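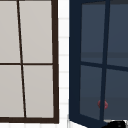
Why can't the robot just start in a real kitchen? Folasade Afolabi put this question to the Toltport Shared Workshop, and it is a sensible one. A robot arm that is still learning may drop things or bump into a cabinet. In a kitchen drawn by a computer, nothing breaks.

The arm now being built at the workshop is named Travora. It has six joints, and each joint is turned by a small motor. At the end is a gripper, which opens and closes like a finger and thumb.

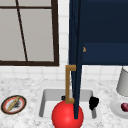
Before the motors are switched on, members write a program and test it on the screen. The program must work out where each object is and how far the gripper has to travel. A practice run begins again whenever a member presses a key. Travora has completed 2312 of them. 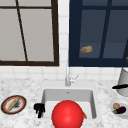 Objects have different shapes, and each shape calls for its own grip. A ball rolls. A long loaf can tip if it is held too near one end. An eggplant is smooth and wider at one end than the other, so the fingers must close with care — too wide and it slips, too tight and a real one would bruise. 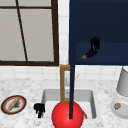 When a program does well on the screen, it is copied to the real arm, which moves slowly at first. An adult stays beside the stop button. Children who wish to watch may ask Onyekachi Ajayi at the front desk for a pair of safety glasses.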